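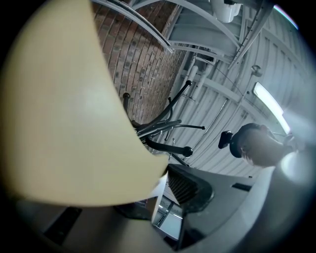 Hand-held grippers at Sorbridge: revised care routine

Members using the hand-held grippers in the Staniforth room are asked to note the revised care routine, which takes effect in October. Each unit will now be checked after 300 recorded grasps or at the close of the Thursday session, whichever comes first.

The check covers the finger pads, the vent grilles and the camera lens. Pads should be wiped with a dry cloth and examined for splits along the inner faces. Worn pads are replaced in pairs – never singly – from the stock held at Tergate. Grilles are to be brushed clean with the unit switched off.
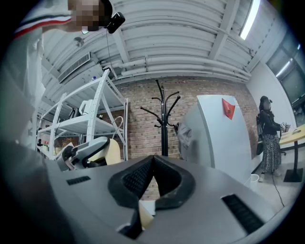
A gripper in the room, with its black rubber notch and vent grilles in view.

The full procedure is set out in section 2 of the Elness handbook, on page 71. Completed check sheets should be left in tray 44. Any unit that fails its check must be labelled and withdrawn until the workshop has returned it to service.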